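Lab 4 Handout: Comparing Finger Pads on a Hand-Held Gripper

Read before the session. Bring the score sheet from Lab 3.

1. Purpose

Two pad types are compared on the same two-finger tool. The Nerent pads are bare molded rubber. The Nendden pads are soft and black, and they wrinkle with use. Both fit the same rigid finger blocks, so jaw geometry stays constant. The only variable is the contact surface.

2. Test objects

Slender objects are used in this lab. They give a short contact line and rotate easily between the fingers, so differences between pads show up early. A tapered rod is the hardest case: as the jaws close, the thinner end tends to slide toward the opening. Grasp position must be recorded for each trial, measured from the tip.

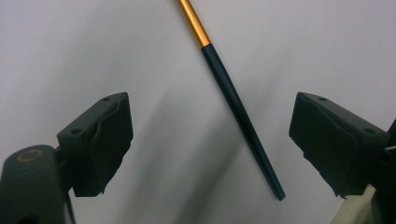
Start every trial with the jaws fully open and the rod between them, clear of both pads. Close at a steady rate. If one pad touches well before the other, the rod will be pushed sideways and the trial should be marked "off center." Do not discard it. Off-center trials are scored separately.

Run 17 trials per pad type. After closing, hold for 7 seconds, tilt the tool to horizontal, and return. Score as follows:

0 = dropped
1 = held, rod rotated
2 = held, no visible rotation

3. Camera notes

The wrist camera looks along the fingers. Thick pads hide the contact area once the jaws close, so rotation is judged from the part of the rod outside the grasp. A plain pale background helps the tracker. Soft shadows are usually ignored by the Unnithan script, but hard ones produce false edges. Check the first few frames before logging.

4. Write-up

Report the mean score for each pad, the off-center count, and one paragraph on failure modes. Last year's combined log has 726 trials and is in the Gisotcombe folder. Use it for comparison only. Reports are due in March.

Filed under: Course Materials > Manipulation > Grippers

Comments (3)

tk_bench: Is closing rate logged automatically or do we write it down?

lab_admin: Logged. Write down pad type and tip distance by hand.

rowan88: Our Nendden pads hang a little below the block. Trimming them changed our scores, so leave them alone until both sets are done.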